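Folding with Kwan-ho Hung

I caught up with Kwan-ho Hung on a Sunday, in the front room where he sorts clothes for the Harasym swap.

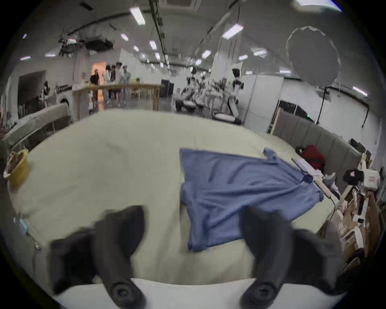
A blue T-shirt on the folding table, with the yellow basket at the far end.

"I get 533 pieces in a good month, and most of them are T-shirts," he told me, smoothing one with his palm. He starts with the sleeves (always the sleeves!) and then brings the hem up in thirds. "My aunt Eda did it in halves. They fell over."

I tried one and it took me ages, so I asked if he ever irons. He laughed at that. "For a swap? No way. Flat is fine, people just want to see the size."

The next swap is in April and he still has 35 bags to open. "Come back and help," he said, and I think I will.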